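Cudesby Home Library Service: progress report to the Pidley Fund, second period

The mailing service for homebound readers has now run for two full periods. We sent out 467 parcels, up from 335 in the first period. Most went to addresses in Cudesby itself, with the rest going to the farms on the Osteck side. Large-print fiction is still the most requested, followed by local history.

The grant paid for postage, 1,000 address labels and part of Aravind Krishnan's hours. Postage came in slightly over budget after the September rate change. We covered the difference from book sale income.
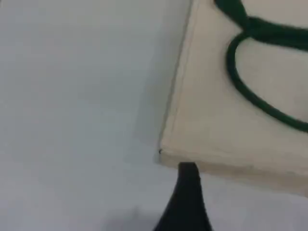 Packaging was the main change this period. Padded envelopes tore on the return trip and let the corners of hardbacks get crushed, so we moved to boxes. The type we settled on is flat and cream-colored, and it holds two average novels or one large-print title. Readers reuse the same box to send the books back. Roughly 9 in ten come back fit for another trip.

Two items are behind schedule. The phone line for requests is still only staffed on Saturday, and the printed catalog is waiting on the Pisharody bequest titles, which have not all been entered yet. Aravind expects to finish those entries next month. We would like to carry the unspent printing money forward to cover the catalog, and ask for your approval to do so.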